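Endthorpe to End Free Plastic Bags at Town Markets

25 December 2020

The Endthorpe Town Council has approved a rule ending the free supply of single-use plastic bags at its two public markets. The measure takes effect in January and covers all 200 licensed stalls at the Mesell Street and Mondal Square sites.

Vendors may still provide plastic bags on request but must charge 10 cents for each one. Paper bags and bags for raw meat and fish are exempt. Stallholders will have 14 days to use up existing stock before inspections begin.

"Shoppers have asked us for this for several years," said Salamatu Atinga, the town's markets manager. Ayman Ragab of the Endthorpe Traders' Association said members supported the aim but wanted the fee reviewed — preferably before summer.

Written comments may be sent to the town clerk.

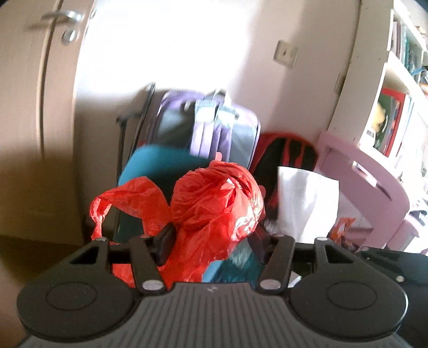
A crumpled red plastic bag.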